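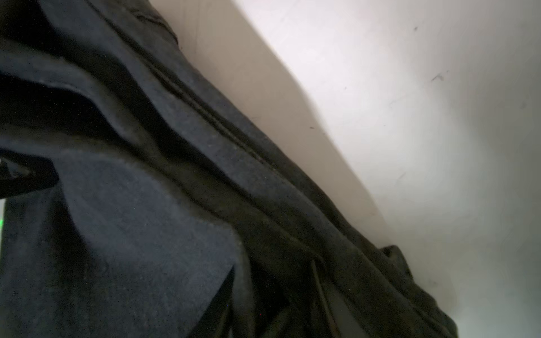

Meirion Jarman wrote on September 22, 2021:

> Has anyone got a cleaning schedule for a garment cell that works
> in practice? Ours at Udstead is fine on shirts. On heavy dark
> stuff the grip gets worse through the shift, and by the afternoon
> it's dropping hems. I've raised the closing force twice. Second
> time it left marks on the cloth, so I put it back. The wrist
> camera also seems to lose the edges on anything black. Is that the
> same problem or a different one?
>
> Meirion

Different problems, I think, but you'll want to fix both in the same stop.

Take the grip first. Leave the force where it was. Lint packs onto the inside faces of the fingers and after that you're holding cloth with fluff. We wipe the faces every 100 picks on fleece and every 504 on denim. The second number is only how our batches fall, so don't read anything into it. Dry lint-free cloth, then a second one barely damp with alcohol. Let it dry before you close the fingers again.

While you're there, check that the tips meet evenly. Close them slowly on a strip of paper and pull. If it slides out at one side and holds at the other, loosen the finger screws, square them up and tighten a bit at a time. We found one of ours out at Stakville in February and had been blaming the fabric for weeks.
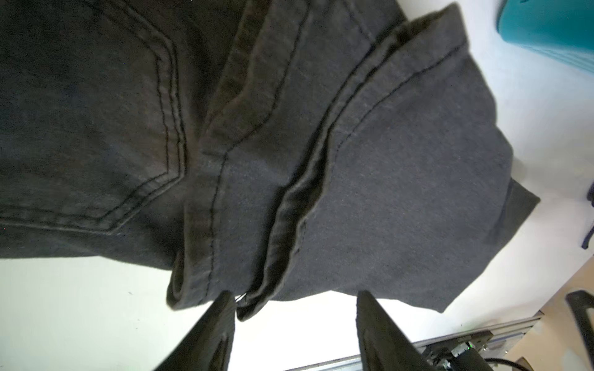
Approach height is the other thing to look at on jeans. A hem is several layers thick and the leg panel next to it isn't, so one height for the whole garment will be wrong somewhere. We keep a separate height for hems, 2 mm above the panel setting, and come in slower for the last part of the move. Check it again whenever the table has been moved or leveled.

For the camera, clean the lens cover before you touch any settings. Then set exposure on the dark cloth and let the white table blow out. If auto exposure is on, it'll see all that white and turn everything down, and your folds go to black. Fix it by hand and save it as its own recipe. We have 8 recipes now, which is more than I'd like, but the Morgan job needed most of them.

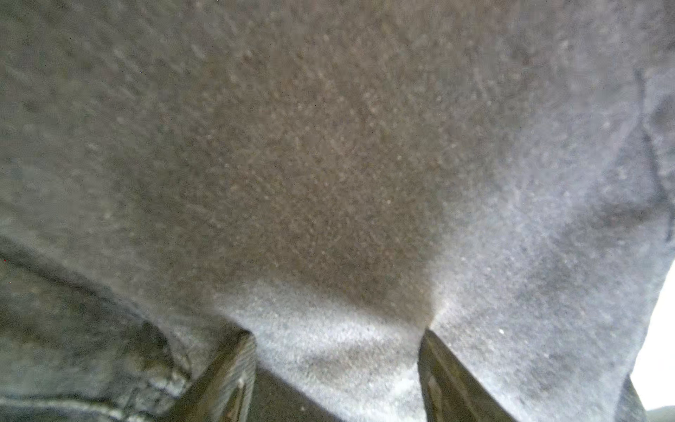 Fleece is also where I'd test the new force value. Start low, go up a step at a time, and stop as soon as it holds through a slow lift and a shake. Write the number down along with the finger condition. A value you found with dirty fingers is no use once they're clean.

Wovlow sent us a maintenance sheet with the cell, but it only covers the arm: cable check, bolts, brakes. Nothing on fingers at all. I can send you our own page if you want it. It's one side of paper and some of it is crossed out.

What are you using for finger pads, or are they bare?

Aled Gape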